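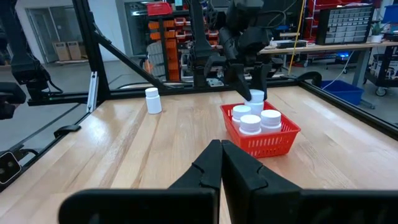 A red plastic basket of white bottles on a wooden tabletop.

Surnside camera club opens macro lens library

Posted 11/8/25

Members of the Surnside camera club can now borrow a proper macro lens for a fortnight at a time, no charge beyond the yearly dues. Library opened this morning at the Tarnine hall. Queue out the door by morning tea.

Seven lenses to start with, mostly older manual focus glass in Nikon and Canon mounts, plus a box of extension tubes and two reversing rings. A couple of the lenses are a bit scuffed on the barrel but the optics are clean. Most came from the estate of a long-time member, the rest were bought with a $600 grant from the MacLeod arts fund.

"People turn up wanting to shoot beetles and they've been told to go and spend a fortune first," said club president Snežana Vidmar. "Try the tubes. Try a real macro. Work out if you even like lying in wet grass."

Vidmar reckons the tubes will go out more than the lenses. Cheap, light, nothing to scratch. They do eat light though, so bring a flash or a tripod - the club has neither to lend at this stage.

Loans are two weeks, one renewal if noone else is waiting. Return gear with both caps on please. Anything dropped or sandy needs to be reported, not quietly put back on the shelf. Mirrorless users will need their own adaptor, the club is chasing a few secondhand.

First workshop is on at Dresberg reserve in September, weather permitting. Three hours, focus stacking in the morning session and then flash diffusers made out of whatever's in the recycling. Beginners welcome, and you dont need a macro lens to come along. Places go to members first, leftovers to the public after that. Wear boots, the track past the creek is still chewed up from the last lot of rain.

The club's annual close-up prize is also back after a year off. Same rules as before: one print per person, half life size or larger, stacking allowed but no composites. Colour and mono judged together this time, which has already caused some grumbling. Entries to the hall by the end of the workshop day.

Bookings for lenses are on the sheet inside the Tarnine hall door. Online form coming - still being fixed.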